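How to Bring a Two-Arm Station Into a Small Assembly Shop

By Wilma Van Rooij
October 12, 2024

We make short-run fittings and housings at Plistton, and in February we started handing part of the bench work over to a pair of robot arms. These are the steps I would follow if I had to do it again. They deal mostly with the people on the floor. Your supplier will cover the wiring.

1. Pick one task

Choose a job that people do the same way every time and that nobody is fond of. Ours was bringing two cylindrical parts together end to end. On a full shift one assembler handled 382 pairs, and the complaints were always about wrists and thumbs. Leave the odd jobs and the repairs with your people for now.

2. Ask the people who do it

Sit with them for a full shift and write down what they do with their hands. Craig Menzies had been on our bench for years, and he turned each part slightly before seating it. The work instruction said nothing about that. We put it in the program and in the work instruction as well.

3. Clear the table

Take off the trays, the tape dispenser and the coffee cups. Use a plain, light surface so that a dropped part shows up. Set the arms so they meet near the middle, and leave a gap between the grippers wide enough to see what each one is doing.
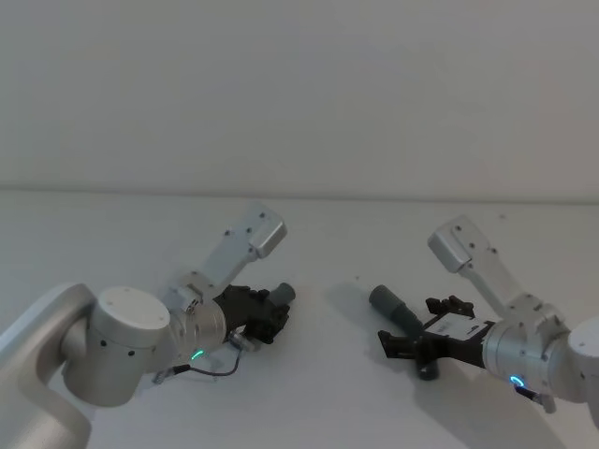

Keep the speed low for the first 200 cycles and have an operator watch every one. Write down each stop with the time and what you did about it. We used a paper sheet on a clipboard, and it worked better than the tablet did.

4. Settle who may stop it

Anyone on the floor can hit the stop, with no permission needed. Only trained operators restart. Post both rules at the station. In the first month we had new people walking away from a stopped cell and saying nothing, so we added a line asking them to tell the operator.

5. Rewrite the jobs before the arms go live

Tell people what they will be doing next, in writing, with the pay grade on it. We moved 2 assemblers to setup and inspection. Setup pays more. Inspection pays the same and some people find it dull — we rotate it every half shift.

Expect the work to feel different. Craig says he is less sore but more tired of looking at things. Breaks that used to follow the parts count now follow the clock, and that took some getting used to.

6. Keep the hand skill

Once a week, run a small batch by hand. When the cell was down for a gripper repair we had 1263 pairs due, and we could ship them only by going back to the bench.

Review the stop sheet with the operators every week and change one thing at a time.

Questions about this guide: write to Wilma Van Rooij, Plistton shop office.

This site uses cookies to remember your settings. Accept | Manage

© 2024 Plistton. All rights reserved. | Contact | Back to top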